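The timestamp bug, or how I spent a week blaming the wrong thing

2019-06-03

I have now watched 24 episodes of a slipper going into a bin, most of them more than once, and I would like to talk about clocks.

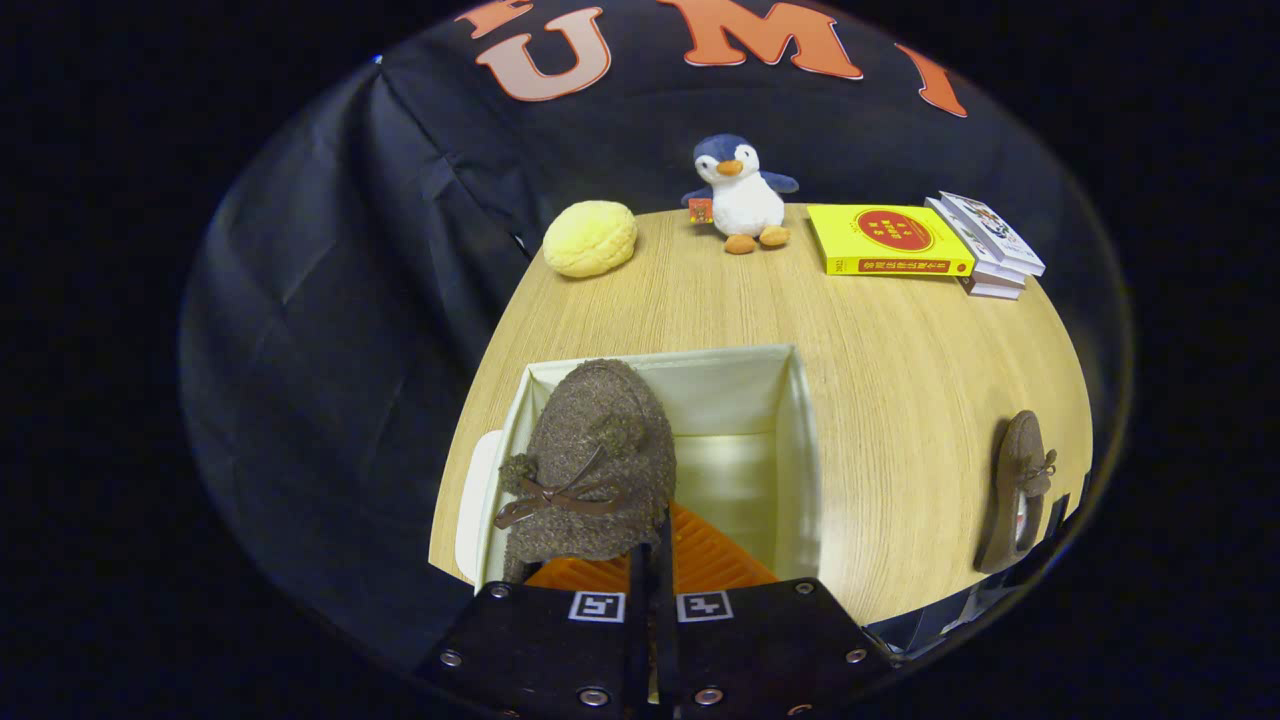
Our pipeline takes the wrist video, finds the little square markers on the two fingers, works out how far apart they are, and calls that the gripper width. A separate bit of code works out where the camera is. Stitch those together and you have a trajectory a policy can learn from. Stitch them together badly and you have a policy that lets go of things over the table with great confidence.

Ours was doing the second one. It would reach, close, lift, travel nicely toward the bin, and open early. Early by a hair, but a slipper doesn't care how small your error is if the bin wall is on the wrong side of it.

My first theory was the marker detector. I have a grudge against the marker detector going back to December, so this was a popular theory with me. I wrote a script that flagged every frame where it lost one of the two tags. Out of 1,871 frames in my test batch, it had both tags in 1,679. The missing ones were mostly blur at the start of a fast move, and the interpolation handled those fine. I plotted it four different ways hoping for a worse answer.

My second theory was the slipper. It's brown and fuzzy and has a bow and pompoms, and I reasoned that a thing like that must be confusing to somebody. Katherine Marulanda asked whether I had looked at the width signal next to the video yet. I said of course. I had not.

So I built the viewer I should have built in the first place. Video on the left, width curve on the right, a vertical line marching along the curve as the video plays. Took an afternoon. I called it Dekitcombe, because all the sensible names in our repo are taken by scripts that don't run anymore.

On the first episode I loaded, the curve started opening while the fingers in the video were still shut. Same on the next one. The offset was 4 frames, every time, like it was on a schedule.

The culprit was in Vekell, our sync module. It subtracts a camera latency from every stream so that everything lines up. The width comes out of the same video as the pictures, so it should get the same correction once. It was getting it twice: once when the frames were loaded, and again when the width was written out as if it came from a separate sensor. Oluf Lund found the commit. The commit was mine. The message said "small cleanup."

The fix was deleting one line. I also added a test that makes a fake clip with a known opening moment and complains if the curve disagrees, and a check that refuses to subtract latency from a stream already marked as corrected. Retraining is running now. I'll post the rollouts when I have enough of them to mean something.

In the meantime, if you keep your own dataset tools, plot the signal beside the video before you do anything else. I've apologized to the marker detector. I still don't like it.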